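History of Interiors, Unit 2: Pattern Repeats and the Printed Wall

Hi all – notes from this morning, typed up while I still remember what I said. I skipped a few of the slides, so read this alongside the chapter on block printing (it starts on page 51 of the reader).

Our subject is the trellis repeat. Flowers sit in a diamond grid, and the grid is drawn as something else, usually ribbon, vine or rope.
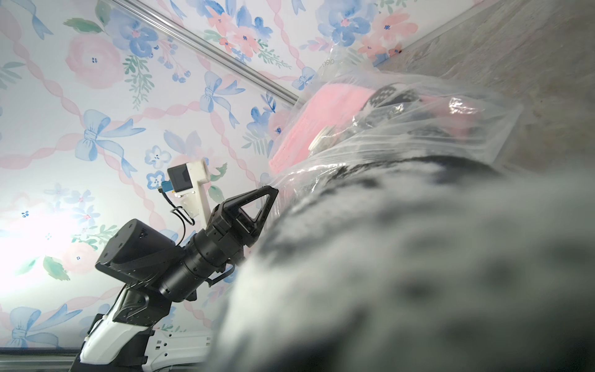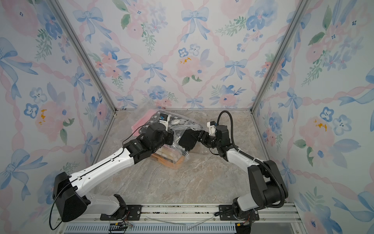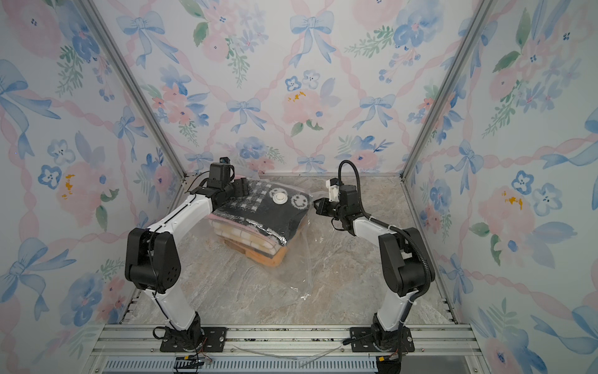
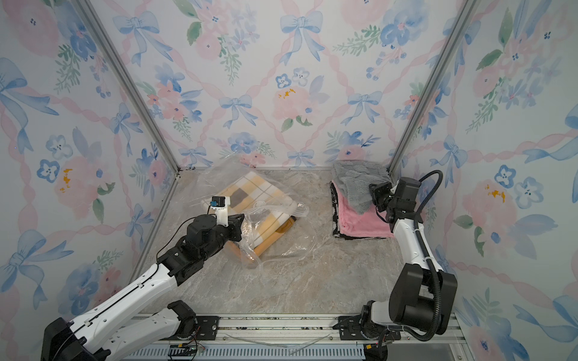

Pink ribbon garlands make the diamonds in all four, with blue bows and pink and blue flowers on a white ground.

Bohdana Boiko objected that a ribbon trellis shouldn't count as a trellis at all, and that we ought to call it a garland repeat and keep the other word for designs that look like garden lattice. I see her point! Plenty of catalogs do split them up. I lump them together because the skeleton is the same, and the skeleton is what you'll be drawing for homework.

Now, the two words people mixed up on the last quiz. A straight match means the pattern lines up at the same height on every strip. A drop match means each strip shifts down, usually by half a repeat, before it meets its neighbor. Diamonds love a half drop, and it hides the seams pretty well if your paperhanger is patient (mine wasn't, and I looked at a chopped rose over the stove for years).

Early block printers worked with joined sheets, and a big repeat meant a lot of heavy pearwood blocks, often one for each color. When rollers came in, the repeat was tied to the size of the cylinder, so patterns got smaller and much cheaper. We'll get to what that did to taste in October.

For next time, draw one diamond unit on graph paper, then repeat it as a half drop until the page is full. Color is optional. Read through page 56, and bring your sheet to room 339.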